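Glassware Handling Rules for a Shared Robot Bench
Final report, Plodora project, February

1. Why we wrote rules at all

When our group took over the Plodora bench we inherited two robot arms, a drawer of beakers and one page of notes that mostly said "be careful." We love these arms, but the first weeks taught us that careful means something different to everybody! So we sat down and wrote our own good-practice sheet, borrowing the layout of the Mollow workshop's tool cards. 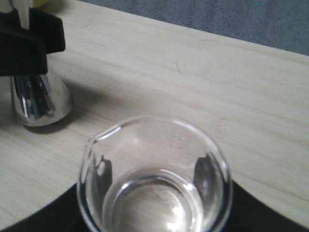

2. The grip rules

Every object gets its own closing force, written down before the run. Glass is held at the lowest setting that passes a lift test of 4 seconds, and polished metal gets a second check (it slips more than you would think).
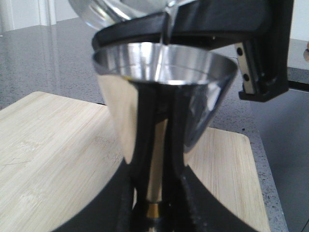

We also agreed that the force table may only be changed between runs, with both people at the bench saying yes out loud. It felt silly for a day or two and then it felt normal.

3. Liquids

Beakers carry 40 ml at most, and an arm with nothing to hold parks with its fingers closed, away from the glass.
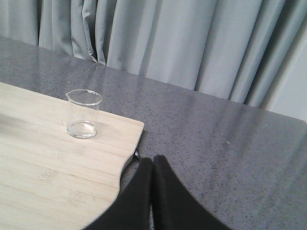

Aguirre thought the limit was too strict for a pouring task and asked us to test a higher one, so that goes on next term's list.

4. Results

We logged 671 runs under the new sheet and broke 10 beakers, most of them before the lift test was added. The jigger was never dropped.

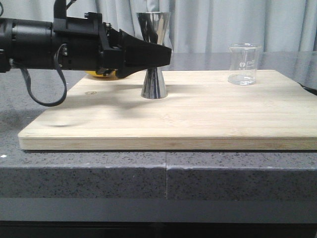
Figure 4. Gripper at the waist of the jigger, beaker on the right side of the board.

Comments (3)

Pivine: Could you post the force table too? We would love to try it on our bench.

tallbench: The out loud rule is great, we're stealing it.

Pivine: Also curious if plastic cups get their own line.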